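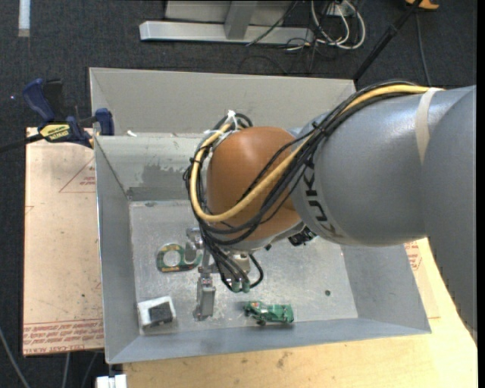 Metal bin with the green ring and the small white piece in the corner

Toy library forum > Storage and sorting > Metal bins for the loose pieces, yes or no?

tormod_o
5 May 2023
Hello all. I am sorting what is left over in our toy library in Mirnora. We have 1,719 entries in the catalog, and on top of this come the loose pieces which have lost their box. Until October they were in cardboard boxes, and the bottoms gave up one after another. Now I have changed to open metal bins from Dramitz, gray, rectangular, 70 cm on the long side.

I have two questions. First, do you put something on the floor of a metal bin? Ours are bare and every small thing dropped in them makes a terrible noise. Second, does anyone recognize the flat green ring with the orange and dark pattern on the border? It came in a bag with other donated things and I do not know under which letter to write it.
Tormod Öberg

pellamaj
Felt. Cut it a little smaller than the floor so that you can lift it out with one finger. We bought a roll at Lindqvist and it was enough for all our bins.

minton_street
I would not use felt. It collects hair and crumbs, and then you have to wash it, and after the wash it does not fit any more. Leave the metal as it is. You can wipe it in a few seconds and you see at once if a small piece is lying there. The noise is over when the sorting is over.

pellamaj
It depends on which felt. Ours is washed at 30 degrees and has kept its size. And we sort while the children are in the next room, so the noise matters to us more than the crumbs.

minton_street
Then we have different rooms. I still say that a dark cloth on the floor of a bin hides small dark pieces. I lost the wheels of a tractor in this way.

Grete_in_the_attic
About the ring. I have looked at it for a long time and my first thought was a throwing ring, the flat kind which you throw from one person to another. But the pattern on the border makes me unsure. It could also be a part of a stacking game or a frame for something. Is there any text on the back? How heavy is it?

tormod_o
No text on the back. I do not have a small scale here but I can take it home. It bends a little if I press, but I did not want to press more.

Grete_in_the_attic
If it is a game part it will be lighter than you think. I would write it as "ring, green, patterned border" under R and put a question mark after it. We have 13 such entries with a question mark and every year one or two of them get solved, usually by a grandparent.

kasimir44
Why do you keep one bin for everything? The ring and the small white piece do not need to live together. In our place the flat things stand upright in a magazine holder and only the small ones go in the bin. A flat thing on the floor of a bin is always in the way, because the small ones slide under it and you do not find them again.

tormod_o
It is the bin for things not yet decided, so they stay together only for a short time. But I see what you mean about sliding under. Last week I found a domino in that way – it had been counted as missing already.

kasimir44
"A short time" is what we also said.

pellamaj
What is the small white one, by the way? With the dark part on the lower corner.

tormod_o
I have it in the list as "white with dark block, unknown". If you have an idea I am happy to hear it. I have asked two of our parents and they gave two different answers.

minton_street
Take another photo of it alone, on paper, from above. From where it is now in the corner of the bin I can not say anything about it.

Grete_in_the_attic
I agree. And put a ruler next to it, please. We had almost 500 posts in the old identification thread, and half of them were people asking how big the thing is.

tormod_o
I will do both, with a ruler. For the floor I think I will try felt in one bin and leave the others bare, and then I can compare. Does the Lindqvist roll come in a light color? This would help with the small dark pieces.

pellamaj
Yes, light gray and a kind of cream. The cream one gets dirty sooner.

minton_street
Light gray is acceptable. I would still wipe it every week.

Grete_in_the_attic
Please do not forget the weight of the ring.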